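Open day at Ejigu, Wanville

2023-03-20

I drove the 25 km out to Wanville for the Ejigu open day. They do robot grippers and the simulation software used to test them before anything gets bolted to a real arm. Entry was free and parking was on the grass out the back.

The first hour was a talk in the front office. The speaker went through how they set up a virtual cell, starting with the gripper and plain walls and adding parts to pick up once the fingers are behaving. I'd expected more machinery and less sitting down, but it was easy to follow and he took questions as he went.

After that we moved to the screens. The view is from just behind and above the gripper, looking out past the fingers, with the jaws open and pale pads on the inside faces. They use this view for checking alignment. It took me a minute to get used to it, as I kept wanting to see the thing from the side.
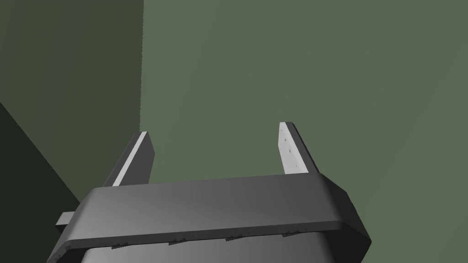
The workshop

We went through in groups of 6. There was a real arm running at the far end, moving castings for a customer in Nundholm, and you could stand at the barrier as long as you liked. It was quieter than I thought it would be. One of the older grippers was out on a bench with its cover off, and they let us handle it. Heavier than it looks.

I asked about price. A basic gripper from their Wostau range is $3860 before you buy the mount, so I won't be putting one in my shed.

Sausage sizzle at lunch, then home by 3. They're planning another open day in June, with more time in the workshop.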